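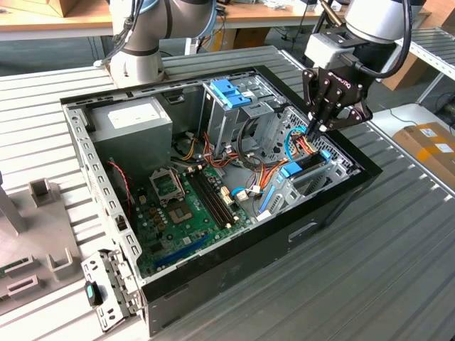 Fustinow Forums > Hardware > Older Desktops

Stripping an old tower: what comes out first, and is the board worth keeping?

towerheap
I'm parting out an older office desktop and want to check my order of work. It's a black tower with blue plastic drive clips and a green board. CPU and memory are already out. What is left is the power supply, the cables, the drive cage and the board itself.

My plan was to pull the board next and leave the power supply for last, because the supply is tucked in the corner and I thought the board would give me more room. Is that right? Also, is there any money in the board without a processor, or do I send it to scrap?

I have 11 more towers after this one, from the same office clear-out in Rarenbridge, so I'd like to get the order settled before I start on those.

grayledger
Power supply first. On a case laid flat it's four screws at the back, and sometimes a catch inside. Unplug the main board connector and the small CPU power connector, then the drive plugs, and the supply comes out with its whole bundle of wire. After that you can see what you are doing. If you pull the board first you will be dragging it past all that cable.

Put the cover back on the CPU socket if you still have it. Bent pins are the main reason boards like that don't sell.

Farzad Abbasi
Agree on the supply, but I would free the drive cables before touching anything at the power supply end. The SATA power plugs on those older machines get stiff, and the plastic lip on the drive side breaks if you yank at an angle. Hold the plug by the body and pull straight. Don't pull on the wires.

Data cables with a metal clip need the clip pressed down. The ones without a clip just slide off.

towerheap
No cover for the socket, it went in the bin with the packing. I can cut a piece of card for it. Drives are already out, so it's only loose plugs on that side.

ninepinmike
If the drives are out then Farzad's step doesn't matter and you can go straight to the supply.

I disagree that you always take it first, though. On some office towers the drive cage swings up or lifts off with a latch and the supply won't clear until that is moved. Check whether the cage is riveted. If it isn't, cage first, then supply, then board.

grayledger
Depends on the case. I have done plenty of these and I have never had to move a cage to get a standard size supply out.

ninepinmike
Standard size is the catch. A lot of office machines aren't.

Ladan Kordestani
I run the parts shelf at the reuse shop on Skurkcombe Road. On whether the board is worth keeping: list it only if you tested it before you took the CPU out. We get plenty of untested boards and they sit. Tested, with the rear plate, they sell slowly but they do sell. The rear plate gets lost more than anything else, so tape it to the board.

The things people come in asking for are the small plastic parts. Blue drive rails and clips in particular. They fit one family of cases and nothing else, and people who buy a used tower often get it without them. Bag them by model and write the model on the bag.

towerheap
That's useful, I was going to throw the clips away. I did boot all of these before I started, and this one came up fine with 511 MB showing on the memory count. One of the two sticks must have been missed by then, or the onboard video was taking some of it.

grayledger
Onboard video wouldn't take that little, as a rule. It rounds off oddly on some boards. Either way it posted, so call it tested.

ninepinmike
I wouldn't call it tested on one boot. Ladan, what do you count as tested?

Ladan Kordestani
Boots, sees all memory slots, and runs for an hour. We put a stick in each slot in turn. One boot is fine if the listing says that is all that was done.

Farzad Abbasi
On scrap, keep the steel case and the boards in separate piles. The yard at Ashworth pays a mixed price if they come in together, and it's a poor one. Cut cable goes in its own box. Don't open the power supplies, they take them whole.

towerheap
Update from Wednesday. Checked for rivets, the supply came out without moving anything else. After that the board was easy. Screws in one jar, clips in a labeled bag, rear plate taped on. Took me under half an hour with the reading of labels included.

Going with supply, cables, board, then plastic parts for the rest of them.

ninepinmike
Fine for that model. Check again if any of the others have a different case.

towerheap
Two of them do. Will post if the cage gets in the way.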